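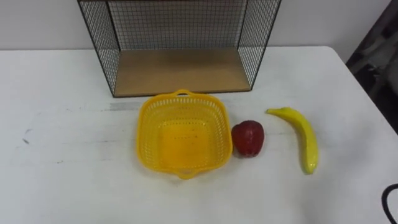 30th September, shared workshop, bench notes

Task for this evening: fruit into the basket, right hand only. We keep the shelf out of the task until the basket part is reliable. The order in the task file is apple first, then banana.

Start position for the objects, so that next person can set the same:

- basket in front of the shelf, one handle to the shelf, one handle to the front of the desk
- apple on the right of the basket, almost touching
- banana further right, diagonal, stem to the back

I am not sure the apple position is a good choice. With so little space to the basket, the thumb has nowhere to go. I would try with a hand width between, but then we must also change the reach limit in the Plikby config, and I did not want to touch it alone.

Changes made before power up:

- Finger controller (the Drinano board) is now at 1,000 Hz. It was 2,000 and I could not see any benefit, only more dropped packets in the log.
- Wrist offset 2 mm lower than in the last entry.
- Grip limit put back to 47. Please leave it there until we have replaced the fingertip pads. The pads from Meng are too soft in my opinion, they roll when the load comes from the side.
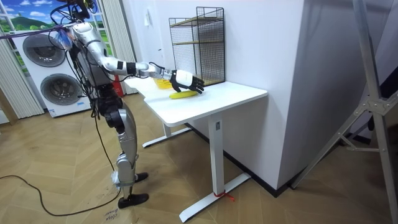
Right hand over the banana, fingers still open.

The approach from above and behind is the one I prefer now. Coming from the front, the forearm wants to pass over the basket too low and the Fludell planner makes a strange detour with the elbow. I have kept both paths in the folder, please do not delete the front one, I would like to compare them when the wrist is recalibrated.

Knees are set a little bent, feet staggered. With straight legs the shoulder is too high for this desk.

Still open:

- clean the desk top, there are grey marks on the left half and the colour threshold does not like them
- measure desk height again and write it in the config in millimetres, somebody has entered centimetres
- order pads, harder grade
- ask if we can use the workshop also in the first week of next month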